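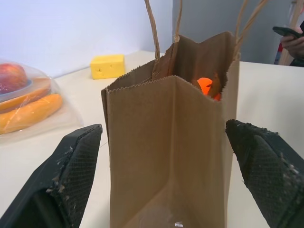 Wendlow玩具借用站改用牛皮纸袋发放过家家食物套装

2020年10月7日 本报记者 Fiona McIver

Wendlow的Tak玩具借用站已将过家家食物类套装的外借包装由透明塑料袋改为带拧绳提手的牛皮纸袋。首批纸袋为300只,由包装商Koston供货,用于目录中全部249套玩具食物。透明塑料袋暂时保留,用途限于归还环节的分拣和暂存。

借用站运营负责人Dong-geon Min介绍,改装方案于6月提出,先在Sormont取件点试行,随后推广到其余各点。目前Tak在本市共有8个取件点,全部执行同一套装袋规程。车辆、拼图和积木类玩具不在此次调整范围内,仍用带扣塑料箱周转。

选用的纸袋为本色牛皮纸,袋口锯齿裁切,不折边,不覆膜。提手为同色纸绳,拧成圆股,两端用纸贴片粘在前后袋壁的内侧。袋底为方底折叠结构,展开后可以自行站立。按照Koston提供的规格单,这一型号的标称承重高于食物类套装中最重的一套,借用站据此没有选用加厚纸。

Koston的产品技术员Jong-dae Seo说,锯齿口属于制袋机切断工序留下的形状,与强度没有直接关系。折边袋口能提高提手根部的抗撕裂能力,但单价较高,袋口也较硬,小件放入时容易刮擦。考虑到玩具食物多为空心塑料件,重量集中在少数几件上,双方最后确定用不折边的型号,在提手贴片处增加一层衬纸。

装袋的难点在形状。食物类套装里既有苹果、橙子一类的圆件,也有香蕉、胡萝卜一类的长件,还有楔形的奶酪块和扁平的盘碟。用透明塑料袋时,各件随意堆放,袋子跟着内容变形,取放方便,缺点是长件两端会顶住薄膜,反复借还之后袋身起皱,透明度下降,工作人员隔着袋子已经难以核对内容。部分塑料袋在封口下方出现拉伸和穿孔,小件有掉出的可能。

纸袋的袋壁有一定刚度,装入次序因此有了要求。现行规程规定,盘碟先平放在袋底,带棱角的块状件靠袋壁放置,圆件居中,长件最后竖直插入,顶端不得高出袋口前沿。圆件如果最先放入,会滚向一侧,纸袋重心偏移,放在台面上容易倾倒。规程同时要求装袋时双手分开袋口,不得单提一侧提手,以免后袋壁被拉高而上角折皱。折皱本身不影响使用,但同一位置多次弯折后纸纤维会断裂,裂口通常由此开始。

负责整理工作的Yi-an Um说,试行初期退回的纸袋里,损坏多见于两处,一处是提手贴片边缘,一处是前袋壁中间的竖向折痕。后者来自纸袋出厂时的压平折叠,运输中受压越久,折痕越深。整理间现在收到纸袋后会先全部打开,撑起袋底,静置一段时间再上架,不再从捆扎状态直接取用。她说,静置后的袋子立得比较稳,装圆件时不需要另一个人扶着。

清洁流程也作了调整。所有塑料玩具食物归还后先倒入浅盘,逐件检查裂纹和脱色,再用中性清洁剂擦洗,清水冲过后放在网架上晾干。使用透明塑料袋的时候,件面略带水汽也能装袋,只是袋内会结雾。纸袋不允许这样操作,纸面受潮后强度下降较快,袋底粘合处尤其明显。规程为此增加了一道检查,由装袋人用干布擦拭带孔和带凹槽的部件,奶酪块的圆孔、玉米的颗粒缝隙和盘碟的底圈都列入必查项目。

布质和毛毡食物按另一张清单处理,洗涤后需要完全干透,与塑料件分袋装放。木制切切看套装附带的粘扣容易挂住布面,也不与布质件同袋。

内容核对改为看单。纸袋不透明,取件人无法从外面看到袋内物品,借用站在每只袋的正面夹一张清单卡,列出套装编号、部件名称和件数,归还时由取件点工作人员对照卡片清点。Min说,试行期间收到的意见大多与这张卡有关。有家庭反映卡片上只有文字,学龄前儿童看不懂,无法参与收拾。借用站随后在卡片背面加印了各部件的线描图,按颜色分组排列。卡片夹在袋口时容易被袋内物品顶脱,现改为穿孔后用棉线系在提手根部。

Sormont取件点的借用人Marwan Najjar家中有两个孩子,试行时借过水果和早餐两个套装。他说,纸袋打开后可以直接立在桌上,孩子会把它当成购物袋来玩,先一件件取出,再装回去,收拾时少了一道手续。他提出的问题是袋口在玩的过程中很快就软了,第二次归还时提手一侧已经松动。按照借用站的规定,这种情况不计入借用人的责任,袋子由整理间判定后报废或降级使用。

降级使用指纸袋不再用于外借,改作站内盛放散件。整理间的散件以往用透明塑料袋分装,按水果、蔬菜、主食、奶制品和餐具分类,补配时从中取用。Um说,散件仍有一部分保留在塑料袋里,补配时看得见内容,查找速度快,短期内不打算全部换掉。纸袋则用来装数量多、种类单一的散件,外面写明名称即可。

报废标准写得较细。提手任意一端脱离袋壁,袋底粘合处开裂,袋壁出现贯穿裂口,或者纸面有油渍、饮料渍,符合其中一项即停止使用。袋口锯齿磨钝、袋壁起皱和正面折痕加深不属于报废理由。报废纸袋拆下棉线和卡片后按废纸回收,提手与袋身同为纸质,不需要分拆。

费用方面,借用站没有公布单价。Min表示,纸袋的单次采购支出高于原来的塑料袋,差额由年度耗材预算承担,借用人的年费和押金不变。首批纸袋数量多于套装数,余量用于替换损坏袋。按照试行阶段的记录,一只纸袋最多完成了11次借还,多数在此之前因提手问题退出。第二批订货要等各取件点交回消耗记录后再确定,型号是否改为折边袋口也将一并讨论。

Seo说,Koston已经寄出折边袋口的样袋,规格与现用型号相同,提手贴片改到折边夹层之内。样袋将在Sormont取件点与现用袋混合发放,清单卡上用不同颜色的棉线区分,归还时由工作人员记录提手、袋底和袋壁三处的状态。样袋同样不覆膜。他说覆膜可以改善防潮,但会影响废纸回收,借用站在询价时已经把这一项排除。

运输环节的改动较小。各取件点之间的调拨原来用大号周转箱,塑料袋可以叠放,纸袋则只能单层直立。司机装车时在箱内加一块瓦楞纸隔板,把纸袋按排卡住,提手向内折下。隔板由站内旧纸箱裁成,尺寸写在箱盖内侧。由于单箱装载量下降,Sormont到总站一线的调拨改为分两车次进行,其余线路不变。

取件点的货架也需要腾出高度。塑料袋过去平放在浅层搁板上,纸袋直立后连同提手超出原有层高,部分取件点拆去了一层搁板。没有条件拆改的取件点将纸袋放在柜台后的矮桌上,正面朝外,编号朝向工作人员。规程要求纸袋远离饮水机、洗手池和外门,雨天归还的纸袋单独放置,内装物品当场取出。

借用人需要注意的事项已随清单卡一并发放。取件时应托住袋底,较长距离携带时建议放入自备的布袋。归还前请将玩具擦干,按卡片背面的图示核对部件,纸袋破损的可以用任何干净的袋子代替,无须另行购买。缺件可以在归还时登记,一般补配不收费,整套遗失的按原有办法处理。

借用期限、续借方式和预约渠道没有变化。仍持有旧式透明塑料袋的借用人可在下次归还时一并交回,取件点会当场换发纸袋。旧塑料袋经检查后,完好的转入整理间使用,破损的不再发出。

婴幼儿类套装暂不改装。Um说,这一类玩具的清洗次数多,部件常需在归还当天再次发出,晾干时间不足以满足纸袋的要求,现阶段继续使用带扣塑料箱。

最后更新:17时40分,补充婴幼儿类套装的包装安排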